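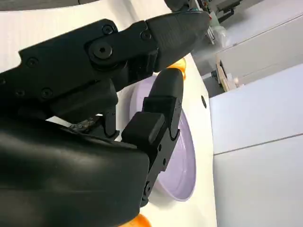
Issue 80, page 1

Skikley uses cookies to remember your settings and to count visits. By carrying on you agree to this. Accept | Change settings

Gallery: Teaching the arm at Prusberg

Words by Thư Triệu
3 Jun 2024

Print this page | E-mail this page

The Prarnix bench at Prusberg has been set aside this season for gathering examples. A person guides the arm through a short task, the cameras and joints are recorded, and the recording goes into the set that the learning system, Kiều, is trained on. The set stood at 616 examples when this page was put together. The first training run is planned for 900.

The tasks are small table jobs with dishes and loose items. An example is one attempt from start to finish, and most last less than a minute. People work in pairs, one guiding and one at the screen, and swap over when either of them gets tired. A full shift gives some 100 attempts, not all of which are kept.

The wrist view

Open fingers over the white table, with the pale lavender dish between them and an orange object near its far rim. The top of a second orange object shows on the near side, next to the wrist housing.

The large round screw halfway along the upper finger sits at what looks like the pivot. The finger tips fill a good part of any wrist view, and Kiều has to learn from pictures in which the gripper hides some of what it is reaching for.

How an example is made

The person guiding holds a hand controller and the arm follows. Before each attempt the partner at the screen reads out the task from a list, and the items are moved to new places on the table. We ask people to put them down without much thought. In November we had a printed grid to place things on, and the arm did well on the grid squares and badly everywhere else. The grid has been thrown away.

Slow guiding is fine. Stopping dead in mid-air is less welcome, as Kiều picks up the pauses too. If you need to think, do it before pressing record.

A missed grasp is kept if the guide goes back and gets it on the second try. An attempt where the item rolls off the table is marked as a fail and goes into a separate folder. We haven't decided what to do with that folder.

Labels

Each recording has one line of plain English with it, such as "put the orange one in the dish". The partner types it straight after the attempt. Spelling is checked once a week, and the words are otherwise left as typed. One pair writes "bowl" and another writes "dish" for the same thing, and we have let both stand.

Glossy items are the hardest to label when going back through old recordings. A bright spot of light on a rounded surface can hide the edge completely, and a thin rim seen at a steep angle is not much easier. Where the wrist view can't settle it, the labeller opens the view from the fixed camera beside it.

Checking

Every recording is watched once at double speed by somebody who wasn't on that shift. They look for a dropped camera feed, a label that doesn't match, or a start where the arm was already moving. The start problem is the most common and is usually put right by trimming. Recordings with a missing feed are deleted.

Joint readings are saved with the pictures and share the same clock. If the two drift apart the whole shift has to be lined up again by hand, so the clock is now checked before the first attempt and again after the break.

Work on this set carries on until the 900 are in. The next list of tasks adds stacking and pouring dry rice, and the rice will be done on a tray.

More from Skikley

Gallery: The Prusberg workshop before the move
Setting up a hand controller for left-handed guides
Prarnix bench notes: cleaning finger pads
Kiều and the November grid
Issue 80 contents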